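### Has anyone run a one-day vaccination and worming camp for goats?

**Si-woo So**

Our smallholders' group out at Hendport wants to hold a camp day in January. Free shots and wormer for anybody who can walk or truck their animals in. We've got 104 goats signed up so far, plus 3 donkeys whose owner begged me (I said yes, I'm weak). One vet is confirmed, and a second is a maybe. What I can't work out is the line. Last time folks just showed up at eight and it was a zoo – kids screaming, bucks fighting through the gate, and two does got wormed twice. How do you keep track of who's been done? The paperwork is all on me again, and I'm already putting the owner packets together in the evenings. 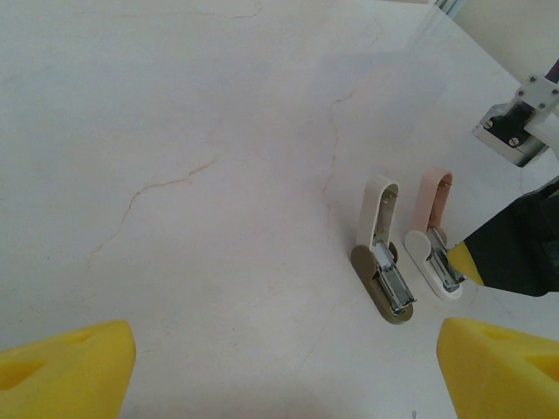

*Two staplers on the marble.*

Also, does anyone weigh first, or do you just go by eye?

**Eun-seong Noh**

We did one in Orkberg with 16 owners, so a bit smaller than yours, and what saved us was giving out time slots by road. Everybody from the north road came first, then the river side, and so on. People grumbled, then they all came when they were told to.

For marking, use livestock crayon on the forehead, one color for the shot and another for the wormer. Do it the second the animal is treated, before anyone lets go of the collar. Don't use ear tags for this, it takes forever and you'll have owners arguing with you.

And please weigh them! Or at least use a girth tape. I was sure I could guess a goat's weight and I was way off on the big wethers. Too little wormer is how you end up with worms that shrug it off. Ask your vet about the dose for goats too, because the label is often written for sheep.

Keep the bucks in a separate pen, downwind if you can. Put the donkeys last. 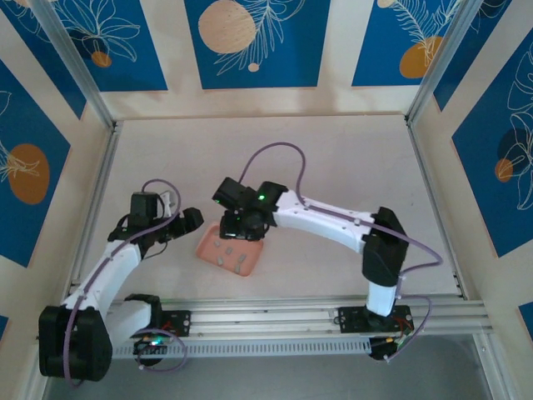
*Pink tray, two arms.*

Cost, if it helps: we spent 793 in all, mostly on vaccine, and the feed store gave us the hand wash and gloves.

**Valtonen_Acres**

just get more gates. you can never have enough gates

**Hetum goat lady**

I agree with Eun-seong on nearly everything, but I'd skip the crayon if it's raining. We had blue goats, blue hands and no idea who was done. My order for the day would be:

1. Owner checks in at the table and gets a card with the number of animals on it.
2. Weigh or tape, and write it on the card.
3. Shot, then wormer, with the vet's helper ticking each one off. Keep the vaccine in a cooler in the shade and only take out the bottle you're using.

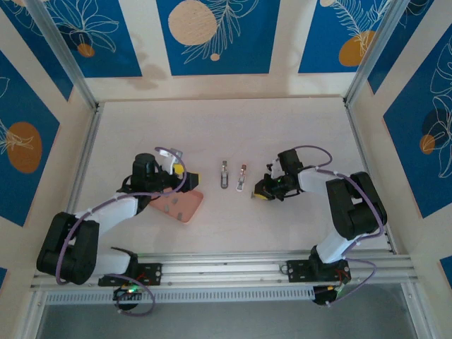

4. Hold them in a quiet pen for a while so you can spot any reaction before they get loaded up.
5. Card goes back to the table, and you copy it down before the owner leaves with it.

Step five is the one we forgot the first year, and I was on the phone for a week after!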